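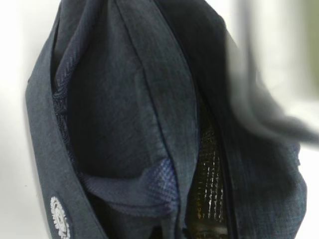 Cuaderno de taller. Abril. Bolsas, prototipo gris/azul

Empiezo a las 8 y pico. Sigo con lo de las bolsas de tela para Dranow. Léonie dejó nota en la mesa: "mirar el forro antes de tocar la cremallera". Vale. Primero forro.

Abierta por arriba. El exterior gris pizarra con ese jaspeado que parece vaquero me sigue gustando, de cerca tiene más vida que en el muestrario. El panel interior dobla hacia dentro y se queda haciendo una especie de hueco en el centro. Preguntar a Jasmina si el hueco es de patrón o es que la tela se vence. En el patrón que tengo yo (versión 3, la de lápiz) no hay nada dibujado ahí.

La tira azul violeta de espiguilla, entre el panel y el lateral: bien de color, tira un poco a morado al lado del gris. A Dragica le parece demasiado, a mi no. Se queda hasta que alguien diga lo contrario por escrito.

Debajo hay más de la misma tela, amontonada a lo ancho. Ahí sobra género. Si es forro, está cortado largo. Medir cuando la descosa, no antes.

Emblema blanco bordado, abajo en el lateral: hilo blanco, redondo, borde tipo engranaje. Contrasta muchísimo con lo demás. Revisar por el revés si el bordado frunce. Mahfuz dice que con la entretela que usa Hodžić no frunce nada. Pedirle un retal de esa entretela, que lleva prometiéndomelo desde que cambiamos la máquina.

Cosas de tela

El rollo gris es ref. 1177, el azul oscuro ref. 542. NO mezclar etiquetas otra vez. La semana del lío se cortaron dos laterales del rollo equivocado y se enteró todo el mundo menos yo.

La espiguilla no tiene referencia en la caja. Buscar el albarán de Lasmont. Si no aparece llamar a Teodora, que fue la que firmó.

Prueba de roce con paño blanco, en seco: nada. En húmedo: algo de azul en el paño, poco. Repetir con el retal ya lavado. Apuntar la temperatura esta vez!!

Prueba de costura en retal, doble capa más forro:
aguja 90: salta puntadas en la esquina
aguja 100: bien
aguja 100 con el hilo gordo: bien pero se nota el agujero si descoses
Me quedo con la 100 e hilo normal. El gordo solo para anclar el asa.

11:20. Café. Jasmina ha pasado y dice que el hueco del panel es queriendo, que ahí va el cargador y el cable. Ah. Pues entonces hay que dibujarlo en el patrón porque el próximo que lo corte lo va a dejar plano. Lo dibujo yo en la versión 4. Marcar con piquetes el principio y el final de la curva, no con tiza, la tiza en el gris no se ve.

Opina también que el forro corto es peor que el forro largo. De acuerdo, pero tanto no. Quitar un par de dedos y volver a montar.

Parte de arriba, asa y cremallera

Bolsa tumbada sobre la superficie blanca para ver el panel de arriba. Ese panel es lo mejor resuelto, queda como acolchado, con la arruga marcada a los dos lados. La costura del lado derecho va a la vista. En el extremo redondeado se juntan pliegues y arruguitas. Probar a embeber la curva en vez de darle tijera, o dar piquetes más juntos, que los mios de la muestra anterior estaban demasiado separados.

Asa: la cinta azul es más viva que el cuerpo. Queda bien, no tocar. Falta decidir el largo. A Dragica le cabe la mano, a Mahfuz le entran tres dedos y se queja. Hacer una con más vuelo y que la prueben los dos con la bolsa llena.

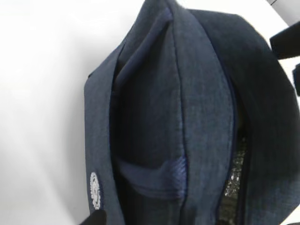

Panel superior con el asa plegada encima y la cremallera a medio abrir.

El extremo del asa entra por debajo de la costura y queda anclado en el panel. Bien, pero quiero ver cómo va por dentro. Si solo coge la capa de fuera hay que añadir un refuerzo. Retal de loneta, rectángulo, costura en cruz. Léonie tiene cortados en la caja de galletas (la roja, no la otra).

Prueba de carga con saquitos de arena, en muestra aparte, no en esta:
2200 g, colgada del asa, hasta la hora de comer: no se mueve nada
lo mismo dando tirones: cede una puntada en la esquina de dentro
con el refuerzo de loneta y tirones: nada
Hacer el refuerzo entonces. Añadir a la hoja de despiece.

Cremallera: el ribete azul marino remata bien. Lo que me preocupa es la boca, por ahí cuesta meter la mano si la bolsa va llena. Bajar el tope. Comprobar si el cursor engancha el forro al volver, en la muestra vieja enganchaba siempre en el mismo sitio, cerca de la curva. Pespunte de sujeción al forro a lo largo de toda la cinta y listo, creo.

El largo de cremallera apuntado en la ficha es 388 mm. Medido sobre la cinta suelta del mismo paquete me sale algo menos. O encogió con la plancha o alguien midió con los topes. Volver a medir otra sin planchar. No cambiar la ficha todavía.

16:00. Llamada con Madedia, corta. Quieren el color del asa igual al cuerpo. Les digo que espero a que lo vean en mano. Quedan en que les mandamos dos muestras de cinta y deciden. Sobre la espiguilla ni una palabra, así que no pregunto.

Teodora encontró el albarán de Lasmont, estaba en la carpeta de los botones. La espiguilla viene sin número, solo "azul, sarga". Escribirles para que nos den uno, sin eso no se puede repetir pedido. Lo hace ella mañana.

Pendiente
versión 4 del patrón con el hueco dibujado (yo)
forro: quitar dos dedos, remontar
refuerzo de asa en despiece
dos asas de prueba, una corta y otra larga
entretela de Hodžić (Mahfuz!!)
revés del bordado
otra cremallera sin planchar, medir
lavar retal azul y repetir roce en humedo
muestras de cinta para Madedia

Ojo: la tijera buena está en la mesa de Jasmina, no volver a cortar papel con ella.

Nota de Léonie al margen, la copio aquí porque su post-it se cae: "el lateral, por el canto, queda limpio, no le metas bies". Ok. Sin bies.

Mañana empiezo por el forro otra vez.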